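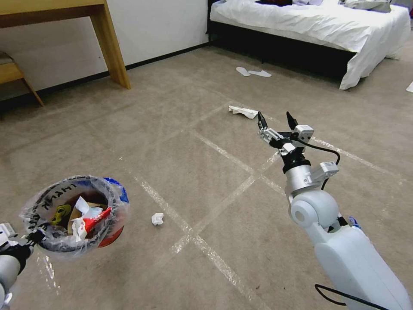
Household Tips from the Teltora Open Day, May 2025

Visitors to the Teltora open day asked how best to ready a bedroom for a tidying robot. Demonstration staff recommend the following.

Fold the bin liner well over the rim so it stays put when the bin is lifted.
Empty the bin before it is full.
Put slippers away first. Tissues and scrap paper may be left on the carpet.
Tuck the duvet up if it hangs near the floor.
Clear charging cords from the walkway.

Demonstrations run for 20 minutes and are limited to 8 visitors. The next open day is in December.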